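The Steamed Table: Gallery

Home › Programs › Table and Hearth › Gallery

Published 27 Jan 2018

The Hurnness Centre for Domestic Foodways presents a selection of photographs from its dumpling and steamer display, prepared for the summer open house. The display forms part of the Table and Hearth program, which examines the ordinary equipment of the home kitchen and the habits that surround it. Visitors are invited to view the photographs at their own pace and to consult the printed program notes for further reading.

The display was arranged by Anneliese Thiele, Curator of Household Collections, with advice on steaming practice from Deok-su Shim of the Stivard Cookery School. The Centre's household collection holds around 4,000 objects, from preserving pans to picnic sets. Steamers have been collected since the opening of the Fajardo Wing, and the present group was catalogued in December.

1. Lid and basket

The bamboo steamer is valued for its simplicity. Steam rises through the slatted floor, passes among the dumplings and escapes gradually through the woven lid. A close weave holds warmth in the basket while allowing some moisture to leave, so that less water drips back onto the food than is usual under a metal lid.
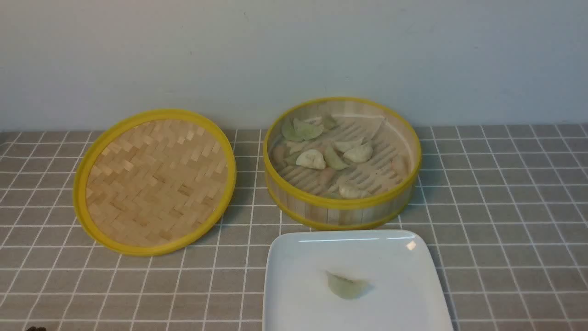

Households that steam regularly often keep several baskets of one diameter, so that they may be stacked over a single pan. The dish requiring the longest cooking is customarily placed at the bottom. Baskets should be rinsed in warm water after use, brushed along the grain and left to dry completely before they are put away. Detergent is best avoided, as bamboo readily takes up its flavour.

2. Colour and shape

Dumpling wrappers may be coloured in the dough. Spinach juice is a common choice for green, and beetroot or carrot will give warmer shades. In many homes the colour serves a practical purpose, allowing the cook to tell one filling from another once the dumplings are closed. The pleated crescent is among the most familiar of the folded shapes — it seals well and can be learned in an afternoon.

A plain grey cloth with a fine white grid was selected for the table, together with a square white plate, so that the yellow bands of the steamer and the paler colours of the dumplings would remain easy to see.
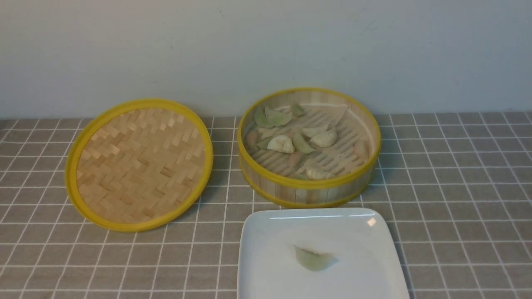

Hurnness Gallery Notes, No. 17, p. 3

Spacing is a frequent subject of enquiry at the Centre's public sessions. Dumplings swell slightly as they cook, and wrappers that touch are likely to tear when lifted. Mr. Shim recommends lining the slats with cabbage leaves or perforated paper and leaving a finger's width between pieces wherever the basket allows.

Visiting the display

The steamer display may be seen in the Calora Room, on the ground floor of the Fajardo Wing. Guided visits are limited to 20 persons and must be booked in advance through the program office. School groups are welcome and should advise the office of any access requirements at the time of booking.

Reproduction of the photographs for classroom use is permitted, provided that the Hurnness Centre for Domestic Foodways is credited. All other requests should be made in writing to the Curator of Household Collections.

Previous gallery: Preserving Jars and Their Labels
Next gallery: The Folding Picnic Table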